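Reusing cardboard sheets: flatten the fold or cut it out?

ziv_m
I have 457 mm sheets of single-wall board saved from packing. Each has an old fold. I lay them on a marble-pattern panel to check for flatness.

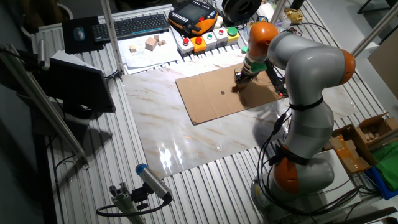

Hoshino
Cut it out. A crushed flute does not recover.

ziv_m
Disagree for light use. I weight mine for 5 hours and use them as drawer liners. Gloss shows up any lifted edge well. The panel is white with tan and gray veins, so brown board is easy to sight against.

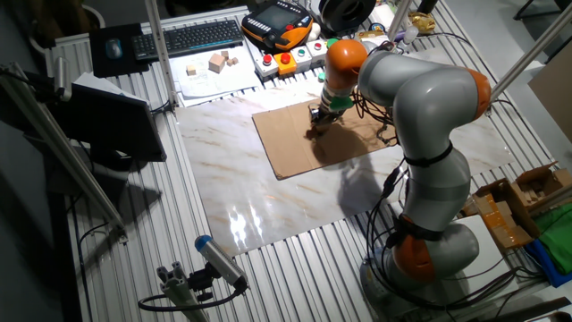
ealvarado
Weight does nothing for a torn edge. Trim first:

1. Find the rough edge and mark a line below the frays.

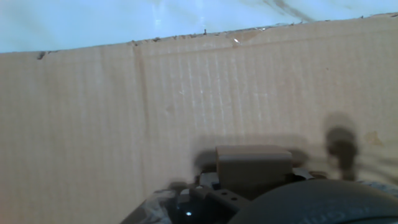 2. Cut along a steel rule, two light passes.

ziv_m
Fine on trimming. I still keep the fold and put it across the short side.

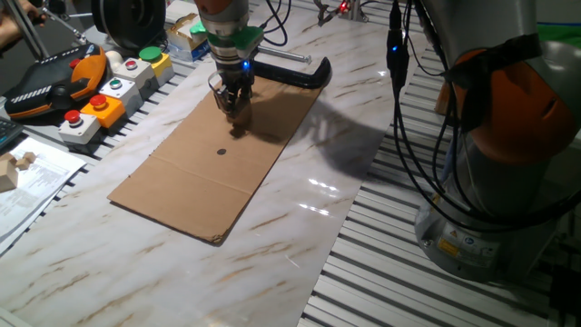 Under a drawer load of 700 g it stays put. I have not tried 1,000.

Hoshino
Try it in April when the air is damp.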